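4. Settling in: what first-year students told us about the campus at Lumolard

4.1 The setting and why we chose it

It may help the reader to have a feel for the place before we turn to what the students said. The university at Lumolard is spread over two sites, one on the hill and one by the river, and a student on almost any course will find themselves travelling between the two several times a week. The older buildings, with the main library and the humanities departments, are on the hill. The newer teaching blocks, the engineering halls and most of the first-year housing are down by the water. Neither site is large, but the path between them is steep, and we heard a great deal about that path, a good deal more than we had planned for when we drew up our questions.

We chose Lumolard partly for this split and partly, we are happy to admit, out of fondness. The existing work on student belonging leans heavily on single-site campuses, where everybody passes through the same square on the way to lunch, and we wanted to know how people come to feel at home in a university that has two middles. The earlier study at Daltisis, a much bigger place with a tram line running through it, suggested that students tend to attach themselves to a building first and to the institution a long while afterwards. We wondered whether the same would hold where the buildings are fewer and the walks are longer.

4.2 Who took part

We wrote to the 300 students who had taken up a place in first-year housing and asked them to fill in a short questionnaire in their second month. Of these, 145 sent back a complete form, which we thought generous of them at a busy time of year. We then invited a smaller number to talk with us at greater length, and held 6 group conversations, three on each site, with tea and whatever biscuits the department could spare. The conversations were meant to last an hour and nearly all of them ran over.

Students living on the hill are somewhat over-represented among the returned forms. We have not weighted the answers to correct for this, as our interest here is mainly in the way students described their days, and the conversations were evenly shared between the two sites. A reader who wants firm comparisons between hill and river should treat the questionnaire results with a little caution.

4.3 Finding a daily round

The strongest thread in all the conversations was routine. Students seldom spoke of belonging in grand terms, and when we used the word ourselves there was often a polite pause. What they did talk about, readily and at length, was the point at which the week stopped needing to be planned. One student said she knew she lived in Lumolard when she caught herself being annoyed that someone was sitting in "her" seat on the second floor of the library. Another said much the same of a bench outside the chemistry building, and was a little embarrassed to find that two others in the group thought of the same bench as theirs.

Errands came up far more than we had expected. Several students had never before been responsible for feeding themselves, and the small shops near the river housing seem to do quiet work in the first weeks that no welcome programme takes credit for. They are places where a student can be among other people without having to be introduced to any of them. "You go in for milk and you see the same four faces," one young man told us, "and after a bit you nod." We grew rather attached to the nod, and it became our working name for this whole family of remarks when we were sorting the transcripts.

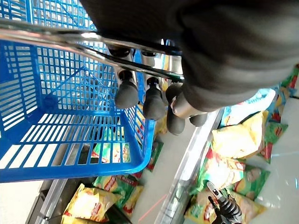 Figure 4.1. A shopping basket with snack packets beneath it.

The nod matters for the argument because it comes so much earlier than friendship. In the questionnaire we asked students to tell us when they had first felt recognised by someone outside their own course, and the replies bunched noticeably in the opening fortnight, well before most of them could name a close friend. The group at Daltisis reported something similar but put it down to the tram, where the same passengers stand together each morning. At Lumolard there is no tram, and we are inclined to think that any ordinary, repeated errand will serve, so long as it brings people past one another at similar times of day.

We should add that this was less true for students who went home at weekends. They spoke warmly of their courses but often described the campus itself as somewhere they visited, and two of them used the word "commuting" although they had rooms on site. Their week had a gap in it just when the others were doing their washing, queueing for breakfast and generally getting under one another's feet.

4.4 The path

We come now to the hill path, which deserves a section of its own. It was the single most complained-about feature of the university and also, by some distance, the one most fondly described. Students moaned about it in the rain and boasted about it to visiting parents. Those in the river housing tended to measure their first term by it, remembering when they had stopped needing to rest at the turn by the old wall.

There is talk of a shuttle bus, and a trial under the name Buvby has been proposed to begin in July. We are broadly in favour, and warmly so for students who find the climb difficult or impossible, whose accounts of missed seminars made uncomfortable listening. At the same time we would gently ask that the path itself be looked after, with better lighting and somewhere to sit halfway up. A fair number of the friendships described to us began with two people out of breath at the same spot.

4.5 How far these findings travel

The framework we have borrowed from Liu treats belonging as a set of stages, each leading on to the next. Our material fits this only loosely. Students moved back and forth, felt entirely settled one week and quite lost the next, and a bad mark or a cold could undo a month of nodding. We have kept the stages as headings in the tables that follow, as they make the answers easier to read side by side, but we would not want them to be taken as a ladder.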